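Plalla Household Paper Recycling Survey - Data Card

Version 4, released March 2019

Summary

This data set records what households in the Edton district put out for paper collection. It was compiled by the Plalla office for use in planning collection routes and in public information work. It holds 900 records from 306 addresses. Each record covers one collection from one address and gives the weight of the paper, its main type, and whether the load was accepted at the sorting hall.

Paper types

Records use four main types: newsprint, office paper, card, and coated print. Coated print includes brochures, catalogs, and booklets with a dark or full-color cover. Items with a metal spiral or a plastic sleeve are entered under the type of their pages, and the field "attached" is set to yes.
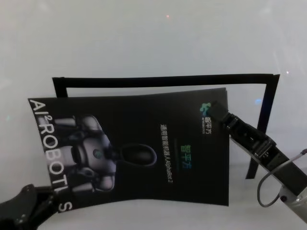
Printed matter with a black cover, on a pale surface.

Files

records.csv - one row per collection
addresses.csv - one row per address, with street names removed
types.csv - the type codes and their full names
notes.txt - remarks entered by collection staff, lightly edited for spelling

Weights are given in pounds to one decimal place. Loads under half a pound were entered as 0.5. Blank cells in the weight column mean that the load was not weighed; they should not be read as zero.

Known limits

Apartment buildings with a shared bin are not included. The Pfeiffer quarter is under-represented, as collection there was moved to a different contractor during the survey and 135 planned visits did not take place. Users who need figures for the whole district should weight the records by quarter, using the column "share" in addresses.csv.

Flat white board was a frequent source of disagreement between sorters. In this version it is entered as card, whatever its thickness.
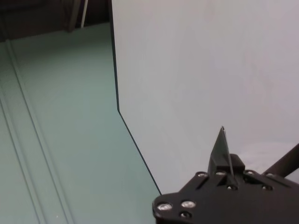 Tesov wrote that the rule on white board makes the card totals look too high when set beside earlier versions, and asked that the old code be kept in a second column. The request has been accepted. The column "type_old" now holds the code used in version 3 - it is blank for records added in February or later.

Reporting errors

Errors should be reported to the Plalla office in writing, with the record number and the name of the file. Corrections are made in the next release, and released files are not changed.

Terms of use

The data may be used and shared free of charge, provided that the source and version are named. Attempts to identify individual households are not permitted. Any map drawn from the data should show quarters as the smallest unit.
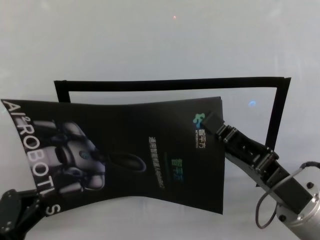 Plalla Survey Office, Edton
Data Editor

Changes in this version

Duplicate rows for the first collection round were removed. The field "accepted" now has three values - yes, no, and part. Part is used where a load was split at the sorting hall, and the weight given is that of the whole load before splitting. The type codes for coated print were merged into one, and types.csv has been updated to match.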